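A placa cinzenta

Quando a Viorica Begović me ligou às sete da manhã, eu ainda estava de pijama, com uma torrada na mão e a convicção de que naquele dia não ia fazer nada. Ela não disse bom dia (nunca diz). Disse só: «A tira não entra.» E desligou.

Pronto, lá fui eu vestir as calças.

Convém explicar que a Viorica e eu andávamos há meses a trabalhar para a Lultoreo num quebra-cabeças que ninguém nos tinha pedido. O contrato falava de uma bancada de encaixe, coisa séria, com prazos e anexos. O que nós tínhamos era uma placa cinzenta cheia de peças em relevo, também cinzentas, que a Viorica desenhara num fim de tarde com o lápis atrás da orelha e que eu, confesso, achei feia à primeira vista. Suportes com ranhura, molduras altas e ocas, uma caixa aberta, uma rampa comprida, um esquadro. Parecia a maquete de uma aldeia onde tivessem ido embora os telhados. Chamei-lhe Arnia, que era o nome da terra da minha avó, e o nome ficou. Até nos recibos ficou!

Apanhei o autocarro 241, que àquela hora vem cheio de gente com sono e cheira a gabardina. Fui o caminho todo a pensar na tira. Era uma coisinha de nada, fina, estreita, e eu já sonhava com ela. A ideia era simples, segurá-la direita, encontrar a ranhura e deixá-la escorregar lá para dentro. Uma criança faz isto com um cartão e a frincha de um mealheiro. Mas experimentem pôr uma máquina a fazê-lo e depois contem-me como vos correu a semana.

A oficina ficava nas traseiras da antiga fábrica Kristiansen, ao fundo de um corredor onde a luz só acendia se batêssemos na parede, e nós batíamos sempre no mesmo sítio, já havia ali uma mancha. A Viorica estava de cócoras ao lado da mesa, com os olhos ao nível das ranhuras do alumínio, como quem espreita para debaixo de uma porta.

«Chega-te cá», disse ela. «Baixa-te. Mais. Agora olha para o topo da placa.»

Baixei-me. Os joelhos queixaram-se, eu fiz de conta que não ouvi.

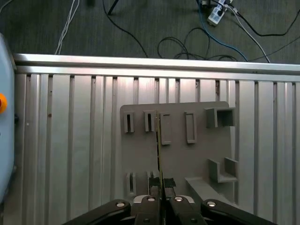
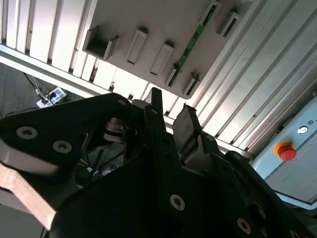 «E então?», perguntou ela.

Eu não sabia o que havia de responder. Disse que me parecia bem, que é o que digo quando não percebo. A Viorica suspirou daquela maneira dela, pelo nariz, e foi pôr água a ferver para o chá.

Ficámos nisto a manhã inteira. Ela ajustava, eu apontava no caderno, ela ajustava outra vez e resmungava em duas línguas. Cada tentativa custava-nos um bocadinho de paciência e às vezes meia bolacha. Lá pela vigésima (tinha um 20 com uma roda à volta no caderno, e ao lado o desenho de um gato, não me perguntem porquê) a tira tocou na borda da ranhura, dobrou-se um nadinha e voltou a endireitar-se com um estalido seco. Rimo-nos as duas. Foi um riso de nervos, daqueles que já trazem o choro à pendura.

«A minha mãe enfiava agulhas às escuras», disse a Viorica, de repente. «Para poupar a luz. Lambia a linha, fechava os olhos e entrava sempre.»

«E como é que ela fazia?»

«Dizia que a mão ouvia o buraco.»

Escrevi isso no caderno, por baixo do gato. Depois fiquei envergonhada, que não era dado técnico nenhum, mas também não risquei.

À hora do almoço telefonaram da Skidus, a empresa que nos alugava a oficina, por causa dos 2760 euros que estavam em atraso. Quem atendeu fui eu. Disse que estávamos quase, que a Arnia estava mesmo quase pronta, que pagávamos em maio sem falta. Do outro lado uma senhora muito simpática perguntou-me quem era a Arnia e se tinha contrato de trabalho. Ainda hoje tenho pena de não ter dito que sim.

Quando voltei à mesa, a Viorica tinha apagado a luz do teto. Sobrava a claridade da janela, que nem chegava ao canto onde guardávamos os parafusos. Estava de pé, de braços caídos e olhos fechados.

«O que é que estás a fazer?»

«Cala-te um bocadinho», disse ela. «Estou a ver se oiço.»

E eu calei-me! Eu, que falo até a dormir. Pousei a chávena no chão para não fazer barulho, fechei também os olhos e fiquei ali ao lado dela, a ouvir o frigorífico da sala ao lado, um autocarro a travar na rua, a água nos canos. Passou um minuto, talvez mais.

«Um bocadinho para a esquerda», disse a Viorica, e foi buscar a chave pequena.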